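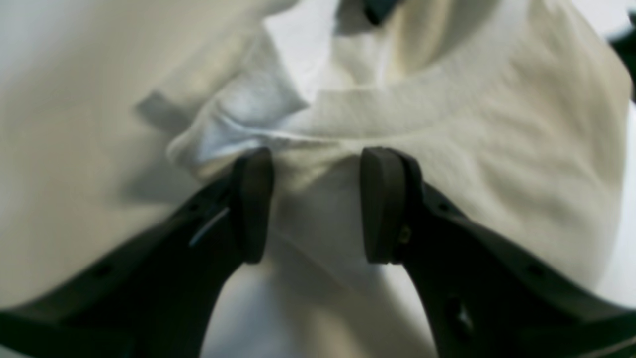
Kilach garment cell

The Kilach garment cell is a robotic workstation for the handling and folding of light clothing, mainly T-shirts. It is installed at the textile sorting plant in Brulldale and is operated by the company Jalali, which also makes its gripper fingers. The name "Kilach" was first used only for the control software, but the staff in Brulldale now use it for the whole cell.

Gripper

The gripper has two dark fingers that close toward each other. Each finger ends in an upright pad with a rounded top, and the cloth is pinched between the two pads. A small camera at the wrist looks down along the fingers, so both pads and the garment are in its view while the gripper is still open. For pale garments the contrast with the fingers is strong, and the outline of the pads is easy to check on the monitor.

The pads are wearing parts. They are replaced after 3000 grips, or earlier if the surface has become smooth. Both pads are always changed as a pair – a new pad against an old one pulls the fabric to one side. Pads for the cell are ordered under part number 2143.

Setting up

The cell is set up again after every change of fingers or pads. The gripper is first opened and closed without cloth, and the upper tips of the pads are compared. They should be at the same height. If one tip is higher, the screws of that finger are loosened, the finger is moved and the screws are tightened again.

The closing force is then adjusted on a test shirt. The usual setting for cotton jersey is 30 percent. Thicker places, such as the ribbed collar or a side seam, can be gripped with the same value, but the program lowers the closing speed there. The test is repeated on a single layer and on a folded one, as the gripper may take two layers where only one is wanted.

Maintenance

Lint is removed from the pads at the start of each shift with a dry brush. Solvents are not used. The holes and recesses in the fingers also collect fibers and are cleaned on Thursday, together with the camera window.

The most common fault is error 656, which means that the fingers have closed completely and no cloth was found between them. In most cases the working height is set too high. Worn pads can give the same message.

Later versions

A second cell was built for the Clellis laundry. It has longer fingers and a wider table, but the pads are the same and can be exchanged between the two sites.

See also: Gripper calibration; Textile sorting; Wrist camera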